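用了快一个冬天的 Huvora 小型除湿机,说几句

先说结论,能买,别买太贵的那款。赶时间的看到这儿就可以走了。

背景:一楼,朝北,老房子,墙角每年返潮。以前用的是那种挂在衣柜里的吸湿袋,一袋一袋换,换到烦。后来买过一台 Gosling 的电子除湿盒,巴掌大,半导体制冷那种,放鞋柜里还行,放房间里等于没放。水箱一个星期攒一层底,我拿它浇了盆绿萝,完事。

所以这次换了压缩机的。Huvora 最小的一款,旗舰店不打折,等到十一月才便宜了100块。顺手又在购物车里放了 Citine 的湿度计,因为不太信机器自己显示的数字。后面会说,确实不能信。

开箱没什么好说的。纸箱,泡沫,机器,一根很短的排水管,说明书。说明书字小得要命,中文部分就两页,剩下全是别的语言。保修卡夹在最后一页,差点当废纸扔了,注意一下。

到手别急着插电。说明书要求静置,我是晚上八点到的货,放到第二天早上才开。压缩机的东西都这样,冰箱也是,别省这一步。

外观。白的。四个轮子,其中一个转起来有点涩,在木地板上推会拐弯,像超市里永远会分到我手里的那辆购物车。提手藏在背后,凹进去的,手大的人估计不舒服。我手小,还行。

噪音。这是我最在意的。低档可以接受,就是老冰箱那种嗡嗡声,听一会儿就忘了。高档不行,隔着一道门还听得见,看电视要加两格音量。睡觉肯定不能开高档。另外它启动的时候会抖一下,"咯噔",头几个晚上被吓醒过,后来习惯了。底下垫了块旧瑜伽垫,好很多,推荐。

除湿效果。重点来了。下雨天,门窗关好,低档,从早上开到下午,Citine 上的数字能掉到60以下。机器自己的屏幕比湿度计低一截,而且不是固定低多少,有时候差得多有时候差得少,搞不懂它的探头装在哪儿。所以自动模式基本没用,它觉得够干了就停,屋里其实还潮着。我现在一律手动加定时。

定时这个功能做得有点蠢。只能往上加,按过头了得绕一整圈回来。遥控器没有,手机控制也没有,这个价位我不强求,但按键能不能给个减号??

水箱。抽屉式的,从后面拉。后面!也就是说你不能靠墙放,不然每次倒水都得把整台机器拽出来。我给它留了一个身位,房间本来就小,走路老踢到。满水会停机会叫,叫三声,声音尖。这个设计我给差评,但叫得响也有好处,至少不会忘。

水箱没有盖子,端着走要很稳。第一次洒了一路。现在学乖了,不等满就倒。

接排水管可以不用倒水,但附带那根太短,得自己另配,五金店按米卖的透明软管就能用,带着原管去比一下口径。我家卫生间地漏离得远,管子横在过道里会绊人,试了两天拆了。有阳台的人可以考虑。 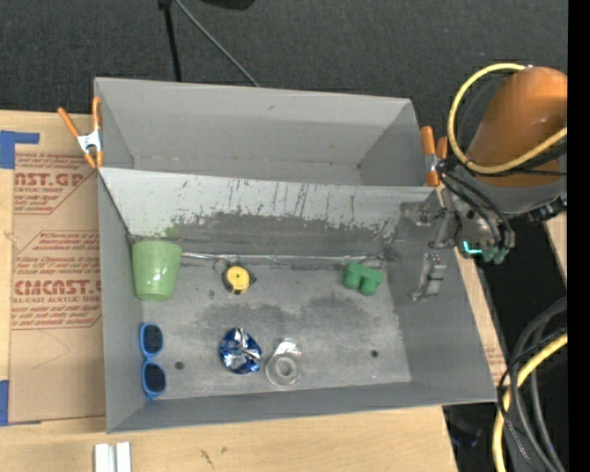 水箱里面的清洁要单独讲,这是我用之前完全没想到的。冷凝水看着干净,放久了箱壁上会起一层滑滑的东西,摸着恶心,靠近了有股味儿。店家说用湿布擦擦就行,我觉得不够,一周得拿海绵刷一次,角落用旧牙刷。箱子都有这个毛病,用久了面上就挂东西,跟图里那个灰箱子中间的斜板差不多,上半截是细细的竖划痕和流下来的印子,下半截一大片深灰的磨痕,到那个地步再想弄白就难了。我的水箱还没到那步,但内壁已经有几道划痕,是我用钢丝球刷的,千万别学。划痕里更容易藏脏,等于给自己找事。柠檬酸泡一下再冲,比硬刷强。

滤网。在进风口后面,一掐就下来,这个设计好评。猫毛、棉絮、灰,两个星期就糊一层。水龙头底下冲,阴干,别晒,我同款的前一个滤网就是晒变形的,装不回去,又花19块买了个新的。对,滤网单卖,19,不包邮,凑单吧。

电费。没有插那种计量插座,说不出精确的数,就看账单。开得最勤的那个月比平时多了一点,没到心疼的程度。比起墙皮掉了重刷,值。不过它吹出来的是热风,冬天无所谓,甚至有点暖,夏天小房间里开估计要配空调。夏天的情况等我用到了再补。

晾衣服。意外惊喜。挂在房间里,除湿机对着吹,一晚上厚卫衣能干透,没有那股捂出来的味儿。牛仔裤要久一点,裤腰那一圈总是最后干,翻过来挂会快些。有了这个用处我才觉得它不是只为墙角买的。本来还在看 Ukulel 的烘干机,便宜的也要2,000多,现在不看了。床单还是不行,太大,挡风,只有对着风口那一块是干的。

注意衣服别挂在机器正上方,滴水。说明书有写,我没看,滴进出风口一次,赶紧拔了插头晾了一天。没坏,运气好。

衣柜也试了。柜门全开,机器推到前面吹一下午,里面摸着清爽多了,去年发过霉点的皮带今年到现在没事。书架同理,书页不那么软塌塌了。但靠墙那一面还是得把柜子往外挪一掌宽,不然风过不去,机器再好也白搭。

墙角到底怎么样?这么说吧,原来的霉斑我先铲了,刷了防霉的,再开始除湿,到现在没再长。这里面有多少功劳是除湿机的、多少是防霉涂料的,我分不清。只除湿不处理墙,老霉斑不会自己消失的,别指望。

售后联系过一次,问那个涩的轮子。客服回得倒快,让拍视频,拍了,说正常现象。又追问,给寄了一个新轮子,自己拧上。换上以后好多了,但还是有一点点偏,懒得再找他们了。

几个有人问过的,一起答:
能不能放卫生间?我没放,电源线不够长,也怕溅水。
水能不能喝?别。浇花可以,熨斗我也不敢加。
有没有异味?头两天有一点塑料味,开窗散散就没了。
要不要买大一号?看面积。我就一间卧室,小的够。客厅连着餐厅的话小的肯定拉不动,大一号贵不少,声音据说也更大,没用过不乱说。
能不能24小时开?能开,我不放心,出门就关。
猫怕不怕?头一个礼拜绕着走,现在趴上面睡,出风口在顶上,暖和。每次都得把它抱下来,不然堵风。

缺点汇总:水箱在后面,没盖子,湿度显示不准,定时没减号,排水管短,高档吵。优点:真的能抽水,滤网好拆,晾衣服香,轮子能单独补。

打分的话四星。扣的那一星主要给水箱的位置,每次拽机器都要骂一句。

对了,湿度计也顺带评一下。Citine 这个小圆的,背后磁吸,吸冰箱上读数会偏,要放在离墙远一点的地方。电池是纽扣的,送了一颗,到现在没换过。屏幕没有背光,晚上看不清,得开手机照。数字跳得慢,开窗以后要等一会儿才反应过来。准不准我也没有更准的来对,就是跟我自己的体感对得上,潮的时候它高,干的时候它低,够用了。

补充:星期天又下了一天雨,开着低档晾了两条毛巾一件毛衣,毛衣袖口还有点潮,其他都干了。先写到这,水箱又叫了,我去倒水。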